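Residence permit expired while renewal is pending - can I travel between Ivholm and Drumholm?
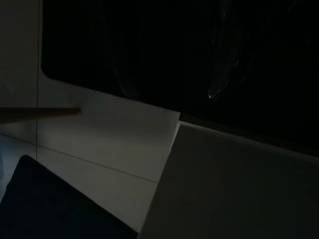 Black surface with creases, pale surface at left.

Posted by skumitus_resident
August 24, 2020

I hold a temporary residence permit issued in Ivholm under the humanitarian category. The card has expired. I filed the renewal 11 days before the expiration date and paid the fee of 315. The office gave me a stamped receipt with a case number but no new card. The online status still reads "received."

My sister lives across the border in Drumholm and I would like to visit her for 6 days. The carrier's website says all non-citizens must show a valid permit at boarding. Does the receipt count as a valid permit? I have a passport with more than a year left on it. I have not applied for a travel document of any kind.

Posted by Pyo

Short version: the receipt extends your right to stay. It does not extend the card as a travel document. These are two separate matters and the office treats them separately.

If the renewal was filed before the expiration date, your previous status continues on the same conditions until a decision is issued. You can keep working if the old permit allowed it. Keep the receipt and the expired card together.

For travel you need a return endorsement. It is a sticker placed in the passport, valid for 60 days and for one exit and one entry. Ask for it at the same counter where you filed. Bring:

passport
expired card
stamped receipt
proof that the fee was paid
a short written statement with travel dates

Check the case number on the sticker against the one on the receipt before you leave the counter. A mismatch has to be corrected by the office that issued it - the border post cannot do it.

One more point. In the humanitarian category, travel to the country you left can be used as grounds to review the permit. Drumholm is not affected by this unless it is also your country of origin.

Posted by northgate_4

I went over with only the receipt last year and they let me through both ways. The guard hardly looked at it. I would just go.

Posted by Pyo

That was before the entry rules changed this year. Carriers now check before boarding and can refuse you even if the border post would have accepted the paper. Get the endorsement first, and do not buy a nonrefundable ticket until it is in the passport.

Posted by skumitus_resident

Thanks. The Skumitus office takes walk-ins on weekday mornings, so I will ask there and bring the statement with me.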